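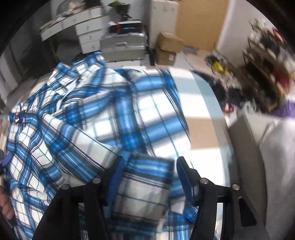 How a Manga Series Is Made
Gutham Public Library – Young Readers' Pages
For readers ages 8 to 12

What is manga?

Manga is the Japanese word for comics. In English, the word usually means comics that were first made in Japan. There are manga about sports, cooking, ghosts, school, space travel, history and pets. Some are written for small children and some are only for adults. The library shelves them in separate places.

A manga story is told with pictures and words together. Many stories are long, and one story may fill a great many books. A story told in parts like this is called a series.

The Gutham library has 2988 volumes of manga in its collection. Of these, 1025 are kept in the Young Readers' Room on the second floor. A volume is one book in a series, and its number is printed on the spine.

Who makes it?

The person who draws a manga is called a manga artist, or mangaka. Sometimes the same person writes the story and draws it. Sometimes there is a writer and an artist, and both names appear on the cover.

Many artists have assistants. An assistant may draw buildings and trees in the background, fill in dark areas with ink, or add patterns of tiny dots called screentone. Screentone makes gray shadows on a page that is printed only in black. Today a lot of this work is done on a computer or a drawing tablet, although some artists still prefer pen and paper.

An editor also works on the series. The editor reads each chapter before it is finished and tells the artist which parts are hard to follow. The editor also keeps track of when the pages are due.

Steps in making a chapter

First, the artist and the editor talk about what will happen. Next, the artist makes a rough version of the whole chapter. The figures in it may be no more than circles and sticks, but it shows where each picture will go and what each person will say. The editor reads this rough version and may ask for changes. An artist may have to draw it again more than once.

When the rough version is approved, the artist draws the pages carefully in pencil and goes over the lines in ink. Backgrounds, shadows and sound words are added. Then the pages go to the publisher.

From chapter to volume

Many manga first appear one chapter at a time in a magazine or on a website. The magazine may come out every week or every month. A thick manga magazine can have 500 pages or even more, with chapters from many different series inside. It is often printed on cheap paper.

When there are enough chapters of one series, the publisher puts them together in a volume. The paper is better, and there may be a few extra pages at the back, such as notes from the artist or drawings that were not used in the story.

How a series comes into English

A series made in Japan must be translated before most readers in this country can enjoy it. The translator reads the Japanese text and writes it in English. This can be difficult. A joke may depend on two Japanese words that sound the same, and the translator must find an English joke that fits the same picture.

Another worker, called a letterer, takes out the Japanese words and puts the English words in the speech balloons. Japanese is often written from top to bottom, so many of the balloons are tall and narrow. English words do not always fit in them easily.

Sound words are a special case. In manga, they are often drawn as part of the picture. Some publishers replace them with English sound words. Others leave them as they are and print a small translation nearby.

Which way do I read it?

Most manga translated into English is still read in the Japanese direction, from right to left. Hold the book so that the spine is on your right. Begin with the panel in the top right corner of the page, read across to the left, and then move down to the next row. Speech balloons within a panel are read from right to left as well. The words inside each balloon are read in the usual English way.

If you open a manga at the wrong end, you may find a page that tells you to turn the book over.

What is a series list?

A series list shows all the volumes of a series in order. The library's online catalog has a page for each series, with a short description of the story and a suggested age. The description should tell you how the story begins. It should not give away the ending.

With a library account, you may make a reading list of your own and mark the volumes you have finished. You may also give a series a rating from one to five stars. A rating is an opinion – other readers may feel differently about the same book.

Some series are marked "complete," meaning that the last volume has been published. Others are marked "ongoing." A series marked "on hiatus" has stopped for a time. This may happen when an artist is ill or needs a rest, and the library does not always know when the next volume will arrive.

Words to know

Balloon: the shape that holds what a person says.
Gutter: the space between panels.
Hiatus: a pause.
Panel: one picture on a comics page, often with a border.
Spine: the edge of the book where the pages are joined.

Borrowing manga

A child's card may be used to borrow manga from the Young Readers' Room. If volume 2 of a series is checked out, ask at the desk to place a hold. Questions about the collection may be sent to Parvaneh Farahani, Young Readers' Librarian.

Text by Seraina Nägeli. Reviewed by Baltasar Toledo.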